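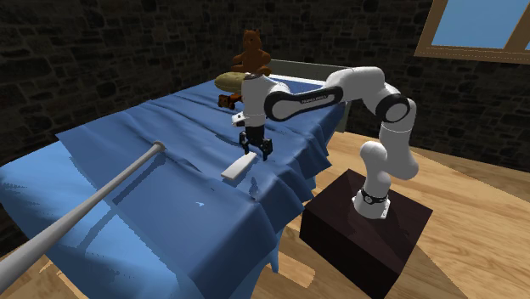 Markville, 26. Juli

Notizen zum Vortrag »Geschlossen, aber leer: ein Greiffehler in der Simulation«
Blandine Vasseur

Einstieg (kurz halten)
Aufgabe nennen: Arm auf Sockel neben dem Bett, flacher weißer Riegel auf dem blauen Laken. Greifen, anheben, ablegen. Der Teddy am Kopfende gehört nicht zur Aufgabe und bleibt, wo er ist.
Stand im Januar: 3000 Durchläufe in der Umgebung von Guillot, Steuerung von Wirex. Die Auswertung meldete kaum Fehlgriffe. Daran hatten wir keinen Zweifel, und das war der Fehler.

Was schiefging
In 900 Durchläufen stand »Griff erfolgreich« im Protokoll, obwohl der Riegel auf dem Laken geblieben war. Die Finger schlossen neben dem Objekt oder klemmten eine Stofffalte. Die Prüfung fragte nur ab, ob die Finger auf Widerstand treffen. Stoff ist auch Widerstand.
Aufgefallen ist es erst, als Flisetti die Ablagepositionen nachgerechnet hat. Vorher hat niemand bei uns die Höhe des Riegels angesehen.
Pause lassen, dann nächste Folie.

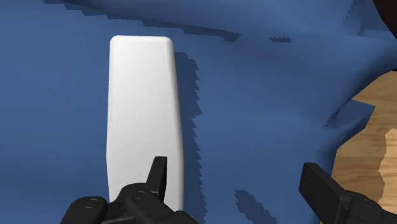
Folie 2: Riegel dicht am linken Finger, weiter Abstand zum rechten

Auf den Abstand hinweisen. Wenn die Hand seitlich versetzt ankommt, berührt ein Finger den Riegel deutlich früher als der andere. Er schiebt ihn dann weg oder kippt ihn in die Falten. Auf einer harten Platte richtet sich das Teil meistens noch aus, auf dem zerknitterten Laken nicht.

Ursache
Der Versatz betrug etwa 14 Millimeter. Er kam aus der Lageschätzung: Das Laken war dort als ebene Fläche hinterlegt, in der Physik aber als Stoff mit Falten. Zwei Modelle derselben Unterlage, kein Abgleich.
Falls jemand nach den gezackten Schatten fragt: Darstellung, hat mit dem Fehler nichts zu tun.

Warum das ein Sicherheitsthema ist
Eine Steuerung, die einen leeren Griff für einen vollen hält, fährt mit voller Geschwindigkeit weiter. Mit eingeklemmtem Stoff zieht sie am Laken und an allem, was darauf liegt. Am echten Bett hätte ich das ungern gesehen.

Geändert
Erfolg zählt nur noch, wenn der Riegel nach dem Anheben die Sollhöhe hat.
Berührt nur ein Finger, hält der Arm an – kein Nachdrücken.
Das Laken kommt in beiden Modellen aus derselben Quelle.
Nach der Umstellung blieben in der Wiederholung 12 ungeklärte Fälle. Offen sagen, dass wir daran noch arbeiten.

Fragen. Wer die Protokolle haben will, bitte nachher bei mir melden.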